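Foltard Releases Results of Four-Gripper Comparison Run in Simulation

Test set covers 663 grasp trials on thin sheets, round objects and cluttered surfaces 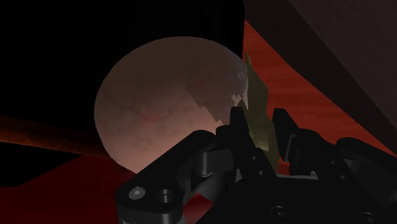 NASUTION, November – Foltard, a maker of test software for robot end effectors, today released the results of a comparison of four robotic grippers carried out entirely in simulation. The work was done over the summer with Zeris, which supplied the controller models, and covers 663 grasp trials. The full results and the object files can be downloaded from the Foltard website at no charge.

The comparison looked at how each gripper dealt with objects that are hard to pick up with two fingers. Thin, flat pieces made up the largest group. Large round objects were the second group, and the third mixed the two, with a flat piece placed close to something much bigger so that the fingers had little room to close.

All four grippers were parallel two-finger models with different finger shapes and closing speeds. Each was mounted on the same simulated arm and run with the same Zeris controller, with no tuning between grippers. Grip force was limited to 80 newtons in every trial. A trial was scored as a success if the object was lifted clear of the surface and held for 25 seconds without slipping out of the fingers.

Results varied more by object than by gripper. On round objects the four models finished close together. On thin sheets the gap was wide. Grippers with flat, squared fingertips held sheets more reliably than those with rounded tips, and the difference grew when the sheet was standing on edge. The slowest gripper in the comparison had the best score on sheets and the worst cycle time.

Camera placement also affected the scores. Each trial was recorded from a camera close to the wrist and from a fixed camera above the work area. The controller could use either view. With the wrist camera, it often lost sight of the far finger when a large object stood behind the target. With the fixed camera it kept both fingers in view but was less accurate in judging the distance to the fingertips. Foltard has published the scores for both views separately, and customers are advised to look at the view that matches their own setup.

Lighting and surface textures were changed from trial to trial. Some trials used dim, strongly colored surroundings and translucent objects, two conditions that are known to cause trouble for vision software. Translucent sheets were missed more often than solid ones by all four grippers, and the results list them under their own heading.

The objects were not modeled on any customer's products. Many have odd surface patterns and visible seams between textures. Foltard kept these in the test set to check that the controller was working from shape and position and did not depend on a clean surface finish.

The comparison has limits. Simulated contact does not match real contact in every respect, and friction on thin material is one of the harder things to model. Finger wear, dust and cable drag were left out. Foltard does not recommend choosing a gripper from these results alone. A second round, using physical grippers on a bench at the Nasution site, is in preparation and will repeat the thin sheet trials first.

The tests were run on Storkero, Foltard's simulation package. Current Storkero users can load the complete test set through the project menu and run it with their own gripper models. A model needs correct finger dimensions, a stroke length and a closing speed. Users who do not have a controller model of their own can run the set with the Zeris controller used in the comparison, under the terms of the trial license.

Gripper manufacturers who want their products included in the next round may send a model file and a data sheet to the Foltard test desk. There is no entry fee. Manufacturers will receive their own scores before publication and may add a written comment, but may not withdraw a gripper once its trials have been run.

About Foltard

Foltard develops simulation and test software for companies that build or use robot grippers, arms and cameras. Its Storkero package is used for gripper selection, work cell planning and controller testing. The company is based in Nasution.

Press contact: Foltard Press Office, Nasution. Phone inquiries are answered on weekdays from 9 a.m.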